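Subject: Re: [home-autom] Can they do chores yet? (was: Vareck demo)
From: Kane Partington

Rizvi wrote:
> Watched the Vareck talk again. Folding towels, loading a rack, all very
> smooth. So my question to the list — is this a solved problem or not?
> My sister wants something that puts the groceries away and clears the
> table. She asked me should she wait a year or stop asking. I said I'd
> check with people who follow it closer than me.
> Also does anyone still have the Brikix parts list from September, my
> link is dead.

Quick one, I'm between things, sorry for typos.

Short answer, tell her to stop asking for now. Longer answer, depends what's on the table.

Towels are kind. A towel doesn't care where you grab it. Boxes are fine too, flat sides, known size. What gets you is the snack drawer. Bags. Flat ones, puffy ones, half of them empty wrappers, all in a heap and each one moves when you touch its neighbor. This sort of thing:
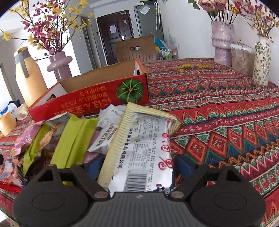
Sorting a pile like that into a box is a 2 minute job for a kid. For a machine on its own you have to find an edge, decide which bag the edge belongs to, get the fingers either side, squeeze hard enough to hold and not so hard you've got crumbs. Then let go in the right place. Shiny film makes the first part worse — depth cameras hate it, you get holes in the picture right where the bag is.

And then keep vs trash. My guess is this is the bit your sister really cares about. A full packet and an empty one can look the same from above. A person knows by the weight and the crinkle. Most of the grippers I've tried don't feel either one.

I ran the Vekwood arm on crisps and candy bags for 3 evenings. 17 tries that I bothered to write down. Best results were with the bag standing up, pads on both sides, nothing else close by. Lying flat on cloth it mostly pinched the cloth. Tablecloth came with it, once took my coffee too.

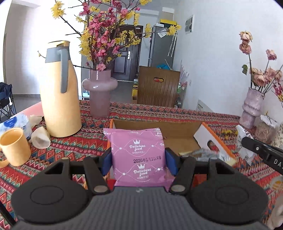 The grab itself is getting decent, I'll give them that. Soft pads helped more than any software change I made. Where it falls down is the next ten seconds, when the bag slumps or a second one is stuck to it, and the thing carries on like nothing happend. Recovery is the whole game imo. The Vareck talk shows none of it, every towel starts in the same spot. Somebody ask them for the uncut version.

Shop floor is a different story btw. Same bag all day, same belt, suction cup, done. Been fine for years. Don't let anyone sell her a house robot on the strength of that.

Money — my setup was 2,000 all in, used arm, and it can't clear a table. Wouldn't spend it again for chores. For fun, yes.

Brikix list: have it somewhere, on the old laptop I think. Will dig tonight after 9 and send off list. If anybody has the newer one with the wrist bracket fixed, post that instead, mine has the wrong screw lenght.

Gotta run
Kane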